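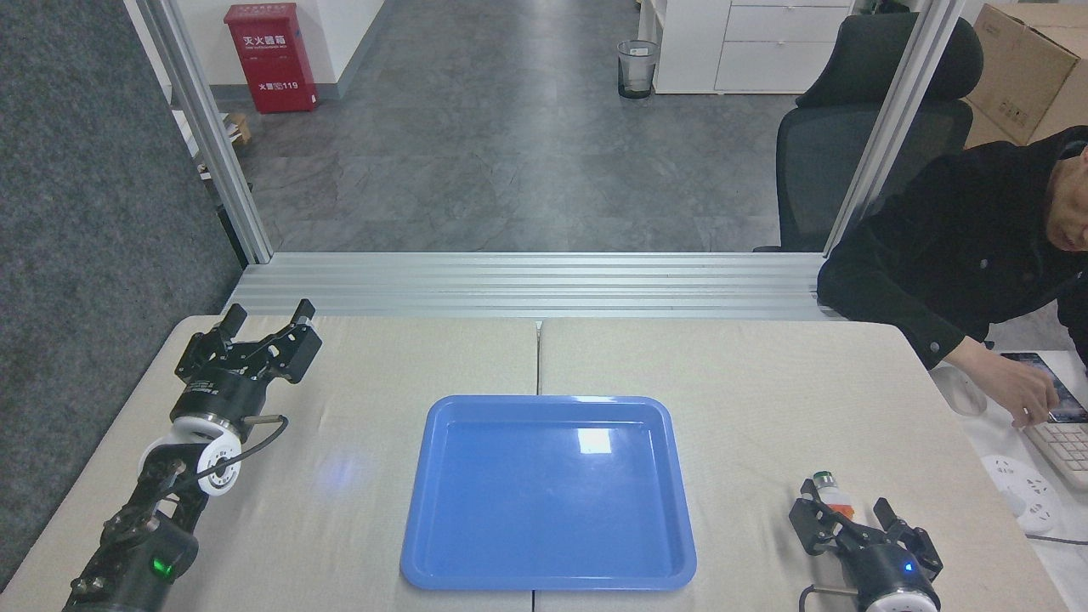
Filed under: Workshop Notes / Murals
2 min read

July 3, 2022

Second day on the test panel for the Banisstead wall. The primer from yesterday took the blue well, but the orange needs two coats, and I don't like how it looks next to the gray. I mixed it again with less white. Better.

Grid is now 80 cm per square. With the old grid the singer's hand came out too long, so please use only the new drawing.

Dretero sent the wrong caps again, 5 fat ones and no skinny. I wrote to them.

Still open: who brings the speaker for the opening, and the varnish for the lower part.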